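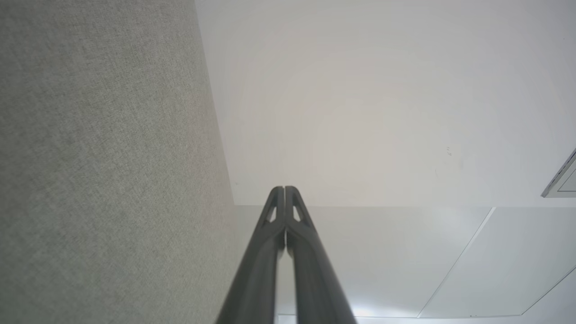
Ticket 335 - Skallia ventilation unit, tone in the duct at night
Product: Woltell Skallia with Bozsik wall controller
Status: Solved
Opened: 23 Apr 2025

My Skallia has started to hum, and I'd love some help tracking it down! It's a steady tone that comes on in the evening when the unit drops to its low setting, and it's gone again by breakfast. The sound seems to live up high, along the horizontal line where the ceiling surfaces meet, and against all that pale ceiling there isn't much for the ear to pin it to. I walked back and forth under it for a good while with my head tipped back. Two steps one way it's loud, two steps the other way it nearly disappears.

The unit was installed in January and I've been very happy with it. The air in the house is so much better than it was (we're in Istanmont, close to the river, and the old place we had used to get musty every spring). Humidity on the Bozsik reads 52 percent right now, and that's typical. No error codes.

What I've tried so far:
- Cleaned both filters. They were dusty but not bad.
- Turned the unit off at the switch, waited five minutes, turned it back on. Same tone.
- Opened and closed every room vent one at a time. Closing the one in the hall makes the tone a bit higher. Interesting!
- Put it on high. Tone gone, just the normal rush of air.

A tuner app on my phone says the tone is at 500 Hz and it hardly moves. Happy to test anything you like.

Reply from Woltell Support

Thank you for such a careful write-up. The change when you close the hall vent is very useful to us. A tone that shifts with a vent is usually made by air passing an edge somewhere, and a tone made by the motor would stay put.

Could you please do the following this evening, once the unit has gone to low:

1. On the Bozsik, hold the menu key until the service page opens. Write down the fan speed for supply and for extract.
2. Switch off the supply fan only, from the same page, and listen for a minute.
3. Switch it back on and do the same with the extract fan.

Please don't run the unit with one fan off overnight.

Customer reply

Done, and that service page is great, I had no idea it was there! I've been reading all the little graphs.

Supply fan was at 1,200 and extract was at 3,000. I looked twice. On high they both sit much closer together. With supply off, the tone was still there, maybe even clearer. With extract off it stopped right away, and I mean instantly, well before the fan had spun down.

So it's on the extract side, and that fan is working a lot harder than the other one at night. Does that mean something is blocked? The outside hood looks clear from the yard, but it's under the eaves and I can only see the front of it.

Reply from Woltell Support

That is a big difference between the two fans and it explains the rest. The extract fan speeds up when it can't reach the airflow it has been told to reach. There are two common causes: a damper that isn't opening all the way, or a night setting that was entered wrong when the unit was balanced.

Please open Airflow, then Schedule, then Low, and tell us what the two values are. If they match, go to the unit and look for the round damper on the extract pipe. It has a small lever with a wing nut, and the lever should be in line with the pipe.

Customer reply

Values match. The lever does not! It was turned well over toward closed, and the wing nut was loose enough to spin with one finger. I think it has been creeping shut bit by bit, and that fits with the tone only showing up lately.

I turned the lever in line with the pipe, tightened the nut and put the unit on low by hand. No tone. I opened the hall vent, closed it, opened it again - nothing. The extract fan dropped to a speed close to the supply fan while I stood there watching the page, and that was honestly a lovely thing to see.

One question before you close this. Do I need to have the whole system balanced again?

Reply from Woltell Support

No, the room vents haven't been moved from their set positions, so the balance from the installation still holds. Please put a pencil mark on the pipe beside the lever so you can see if it shifts, and add a lock washer under the wing nut. Any hardware store will have one that fits.

Customer reply

Pencil mark is on and the washer is in. Three nights now and all quiet. I've also written the lever position on the inside of the filter door next to the filter dates. Please close the ticket, and thank you, this was fun!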